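## 4. Setting Up the Produce Basket and Work Surface

This section covers the placement, loading and routine care of the Damier shallow oval basket when it is used on an Evetti tabletop. Read Section 3 (Leveling the Table) first. Steps 4.2 and 4.3 assume a level surface.

### 4.1 Before you start

Required:

- Damier basket, oval, shallow
- Evetti tabletop, cleaned and dry
- Soft brush
- Lint-free cloth
- Produce to be stored or sorted

Remove all packing paper from under the rim. Short fibers may come away from a new basket during the first few uses. Brush them off in the direction of the weave.

**CAUTION:** Do not trim loose strands flush with the rim wrapping. Leave at least 7 mm of strand and tuck the end back under the nearest wrap.

### 4.2 Positioning the basket

1. Wipe the tabletop with the cloth. Grit left under the basket will scratch the finish.
2. Set the basket down with its long axis parallel to the long edge of the table.
3. Leave a clearance of 100 mm between the rim and the table edge on all sides.
4. Press lightly on each end of the rim in turn. The basket should not rock. If it does, rotate it end for end and test again.
5. Keep a strip of bare tabletop free along one side of the basket. This strip is the set-aside area referred to in 4.4.

**NOTE:** Lift the basket from underneath with both hands when it is loaded. The rim is wrapped for stiffness and is not a handle.

### 4.3 Loading

Load one layer only. The basket walls are low, and a second layer will roll over the rim when the basket is moved.

1. Place long items first. A cucumber goes against the side wall, following the length of the basket as far as it will fit.
2. Place blocky items next. Bell peppers are stable on their sides and may be laid with the stem pointing in any direction.
3. Leave part of the woven floor uncovered between items where the quantity allows. Air reaches the produce through the weave as well as from above.
4. Check that no stem is pushed into the weave. Turn the item if necessary.

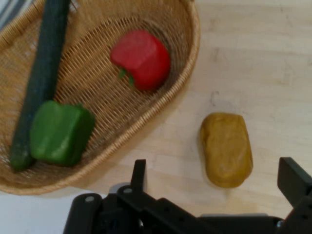
A firm item may rest on a cucumber for short periods, such as during sorting or at the table. For overnight storage, separate the two so that the skin is not marked at the point of contact.

Do not load the basket beyond the weight given on the label under the base. Where the label is missing, contact Oláh Service with the order number.

### 4.4 Using the set-aside area

The set-aside area holds single items that have not yet been assigned to the basket, or that have been taken out of it.

1. Place items directly on the tabletop, clear of the rim.
2. Do not lean items against the outside of the basket.
3. Return or remove all set-aside items before moving the basket.

**CAUTION:** Cut produce must not be placed on the bare tabletop or on the weave. Use a plate or a board. Juice that enters the weave cannot be fully removed and will darken the strands.

### 4.5 Cleaning

| Interval | Task |
|---|---|
| After each use | Tip out debris, brush the floor of the basket |
| Weekly | Wipe the rim and interior with a damp cloth |
| As needed | Dry in open air, away from direct sun |

Do not immerse the basket. Do not use bleach, oven drying or a hair dryer. After damp wiping, stand the basket on its long side until both faces of the weave feel dry to the touch.

The tabletop may be wiped while the basket is drying. Use the cleaner specified in Section 3.6, part no. 49, undiluted.

### 4.6 Fault finding

**Basket rocks after rotation.** Check the table level again. If the table is level, dampen the base lightly, place the basket on a flat surface and leave it overnight under an even load.

**Rim wrapping has loosened.** Stop using the basket. Secure the loose end with cotton thread and order repair kit Wirbridge 100.

**Dark spots on the weave.** Brush when dry. Spots that remain after brushing do not affect use, but the basket should be lined before it is loaded again.

**Items roll to one end.** Reduce the load or turn round items onto their flattest side.

Section revised August 25, 2022. Text: Krisztina Vörös. Checked: Barnabás Vörös.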